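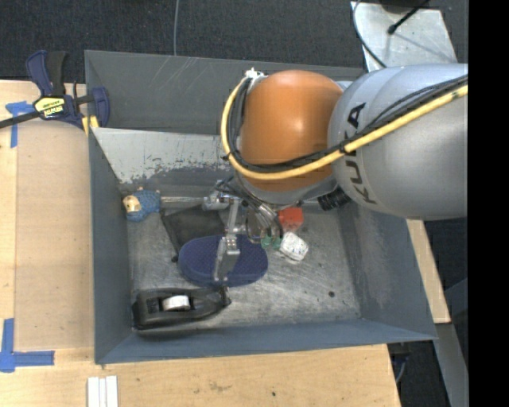 Skitudden Shared Workshop
Arm cell walk-through, before power-on
Filled in by: Welington Bittencourt
Month: January
Start of check: 9:40 a.m.

Marks used: OK, FIX (may run after it's fixed), STOP (may not run). Comments go under the item, and please do write them, even if it's only a line. I go back and read these when something starts acting up and they have saved me whole evenings.

BENCH AND BINS

1. Bench does not rock when pushed at each corner. OK
Pushed it hard this time. The floor under there is carpet, so the feet settle a little after a few weeks and I'd like us to keep checking, even when it feels like a waste of a minute.

2. Bins seated, clamp tight. OK
Took a quarter turn on the blue bar clamp up where the two bins meet. Yellow pads still have some give in them. If you move the bins for cleaning, put the clamp back in the same spot, please, or the pick positions drift and you'll be chasing a software problem that isn't one (ask me how I spent last January).

3. Blue tape corners on the tan panel present and stuck down. OK
Pressed them flat with my thumb. If one peels, lay the new piece right over the old one before you pull anything up.

4. Bins free of burrs and sharp edges. FIX
The front bin floor is well scratched by now and I can live with that. The rear wall is chipping, though, and I ran a rag along it to see if anything would snag. One spot did. Needs a light pass with emery cloth and a wipe afterward. Wear gloves for this, the cheap orange ones are fine.

5. Test objects sound, nothing cracked or leaking, nothing in the bin that belongs to somebody. OK
Plush toy, tape dispenser, the oval thing and the little ones all looked over. I'd like to say again how fond I am of that tape dispenser as a test piece, it's such an awkward shape to get hold of. Do check the cutting edge on it before you reach in bare-handed.

ARM AND CABLES

6. Base bolts at torque. OK
All marked with paint pen, all the lines still meet up.

7. Cables clear through the full range, ties intact. FIX
Jogged every joint slowly with one hand on the stop button. The yellow cable and the black bundle that goes along with it have enough slack around the orange joint, but I don't love how the black tie sits between the orange and the gray. Cut it and put on a fresh one, a finger's width looser. The white one higher up can stay. Spare ties are in the Rudell drawer, second down.

8. Gripper brackets snug, no play in the finger. OK
Two screws took a little more, the rest were good. Thread locker next time the gripper comes off, it isn't worth taking it off just for that.

9. Gripper wiring not pinched or rubbing. OK
Closed and opened it 41 times while watching the wires from the right side. Nothing caught. There's a lot bunched up in there and I know Cloutier wants to reroute it. Lovely idea, but please let's do it on a day when we aren't also changing the finger.

10. Speed limit set for shared hours. OK
330 on the pendant, in millimeters per second. It was at 330 when I got here, so thank you, whoever ran it last.

PEOPLE AND STOPS

11. Stop button on the pendant cuts motion. OK
Tried three times from three different poses.

12. Wall stop cuts motion. STOP, then OK
Didn't trip on the first press. The connector behind it had worked loose, I reseated it and then pressed it 54 times, which made me no friends over at the lathe. All good. I've left it marked both ways so the history is there. Whoever does the next walk-through, give this one a few extra presses before you sign.

13. Reach line on the floor visible. FIX
Measured 102 centimeters from the bench edge, correct, but the line is wearing off where we all walk. Sukum has the wide tape.

14. Second person in the room knows the arm is about to move. OK
Told them out loud and waited for an answer. A nod through ear muffs is no answer!

RESULT
May run once 4, 7 and 13 are done. I'll do the cable tie myself before lunch. The other two are up for grabs, initial next to the number when finished.

W.B.

4:
7: done, W.B.
13: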